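4.2 Comparison of finger designs on bagged goods

The second set of trials dealt with items that are still inside a carrier bag when the gripper reaches them. This case was left out of our earlier work on bare bottles and boxes, and it was added at the request of the packing staff at Fourie, where returned shopping is sorted by hand. Two finger designs were compared. The first, referred to below as the Dotulov finger, is a rigid block with a blunt, angled tip. The second, the Akier finger, has a soft pad that bends around the object as the grip closes. Both were fitted in turn to the same hand-held tool, so that the grip force, the opening width and the camera position did not change between designs.

A total of 3000 grasps was recorded, of which 1000 used bagged goods. The remainder used the bare items described in Section 4.1 and serve as the baseline. Thirteen items were chosen to cover a range of shapes, including bottles with a narrowed waist, which gave the rigid finger some difficulty even without a bag. Each grasp began with the fingers fully open and ended when the item had been lifted clear of the table and held still, or when the operator judged that the attempt had failed. A grasp in which only the film was caught was counted as a failure, even if the item came up with it.

All grasps were carried out by one of two operators. Sunil Munasinghe took the morning sessions and Dinesh Kumarasinghe the afternoon sessions, and the order of the finger designs was swapped between them halfway through the work in May. We found no clear difference between the operators once the first session of each had been set aside as practice.

The Akier finger performed better on bare items, as expected. With bagged items its advantage became much smaller. The soft pad tended to draw the film inwards as it closed, and the folds gathered between the pad and the item, where they slid against one another. The Dotulov finger pushed the film aside more often, although it needed a more careful approach angle. Figure 4 shows the rigid fingers open in front of a bottle of milk tea standing in an open bag.

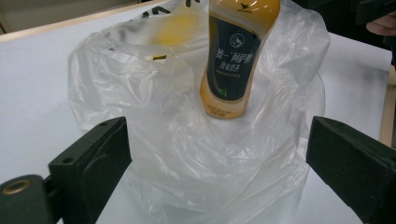

Figure 4. Rigid fingers held open, seen from the camera on the hand-held tool.

The choice of approach also mattered more than we had foreseen. Operators who came in low had to work through the layers of film lying on the table, while those who came in from above could make use of the opening of the bag but had less room for the fingers. We did not fix the approach in advance, and the results for the two designs should be read with this in mind. A repeat of the trials with a set approach is planned on the Ota arm, whose controller can follow the same path each time.

Bright reflections from the film were a further source of error, this time for the camera and not for the fingers. They affected the item detector under both designs alike and are treated separately in Section 4.3.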